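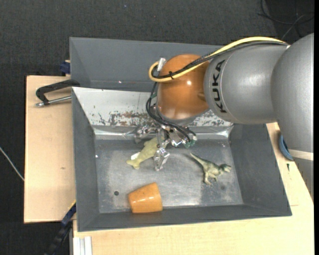 Szabolcs Fekete wrote in the margin of the last printed copy that the arm had stopped on him twice in one shift with the gripper low in the bin, and that pressing Resume both times only made it push harder. His note is the reason this section was rewritten. Do not press Resume after a contact stop.

5.2 Recovering from a contact stop inside the bin

A contact stop happens when the Guver cell controller reads more force at the wrist than the pick program allows. The arm halts where it is and the pendant shows code 1254. Common causes are a fingertip touching the bin floor, a fingertip caught against a sloped wall, or a bin that has moved since it was last taught.

CAUTION: The arm may still be pressing on the bin after it stops. Keep hands out of the bin until step 5 is complete.

1. Press the emergency stop on the pendant. Leave the gripper as it is. If it is holding an object, do not open it yet.

2. Look at the fingers from outside the cell. Note which one is touching and what it is touching.

3. Release the emergency stop, switch to manual mode and set the speed to 5 percent.

4. Select the tool frame. Jog the gripper straight back along its own axis until the fingers are clear of the bin walls. Do not rotate the wrist while a finger is in contact.

Note: If code 1254 comes back during the jog, you are moving in the wrong direction. Stop and check the selected frame. In the world frame, a tilted gripper will drag sideways.

5. Move the arm to the Park position and press the emergency stop again.

6. Check the fingers for bent tips and loose screws. Check that the wrist cables hang freely and are not pinched between links.

7. Try to shift the bin by hand. If it moves, tighten the clamps and repeat the bin teaching in section 4 before going on.

8. Put the test objects back in the bin. Toys and cups can lie any way up.

9. Close the cell, release the emergency stop and run one pick in manual mode before returning to automatic.

CAUTION: Do not raise the force limit to clear a repeated stop. At Pirkport a raised limit hid a loose clamp, and a finger linkage had to be replaced.

If the stop returns after step 9, leave the arm parked, save the log from the pendant and send it to Makthorpe support.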